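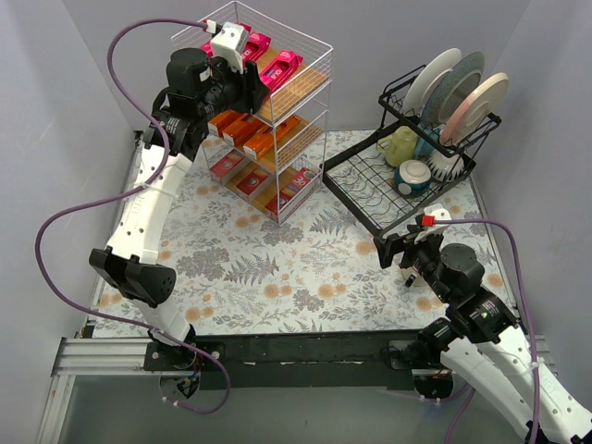 Last changed 28/08/2020 by K. Bakos

Pantry shelf, third layout

Vasco wants this one to be the final layout. I have my doubts, and I'm putting them here so that I can be rude about it later with a page to point to.

What we have now: pink packages on the top tier, the long orange boxes in the middle, red-and-white boxes at the bottom. Wire shelf at the back left, dish rack over on the right. The floral sheet is still on the table.

The argument for sorting by color is that anyone can put things back without reading a label. Fine. It's the same argument we had for the Pulthorpe layout, and that one lasted until the first restock, when the new boxes came in a different color from the old ones and went wherever there was a gap. I don't see what has changed. Vasco says we just have to buy the same things each time. I'd like to see him tell the store that.

Orange boxes. They lie diagonally across the middle tier. Square to the front edge would look tidier, but Vasco claims the diagonal gives you a corner to take hold of. Maybe. I tried it both ways on Wednesday and couldn't feel any difference, and I have small hands. Leaving them on the diagonal until somebody shows me a reason either way.

Pink packages. I'd move these. Soft things slump, and the top tier is where a slump ends on the table. The nearest one is at an angle already. Vasco's answer is that they are light and it doesn't matter if they fall. Then why have a shelf?

Bottom tier. No complaints. Boxes on a board.

The shelf itself: white wire with mesh sides, wooden tiers. The Listwood catalog page says 20 kg per tier, which I don't believe for a second, but we are nowhere near it. The mesh does keep things from going off the sides. I was against mesh when we ordered and I take that back.

The sheet. I still think a printed sheet under a shelf full of printed boxes is a lot to look at. The leaves are gray and don't bother me much. It's the orange-tan blossoms — close enough to the box color that I notice them every time I tidy up. Ferrand has a plain one for 80 less than we paid for the last cover, and I have asked twice. Order no. 789 is still open, so it could be added to that.

Dish rack: leave it on the right. We tried it next to the shelf in the second layout and kept knocking one while reaching for the other.

To do
— swap top and bottom tiers, leave it a week, see who complains
— ask Ferrand again about the plain sheet
— Vasco to write down the restock rule he keeps describing, in words, on paper
— find the Nurnness list, last seen in the blue folder

Added later: Vasco has read this and says the pink ones stay on top. Not settled.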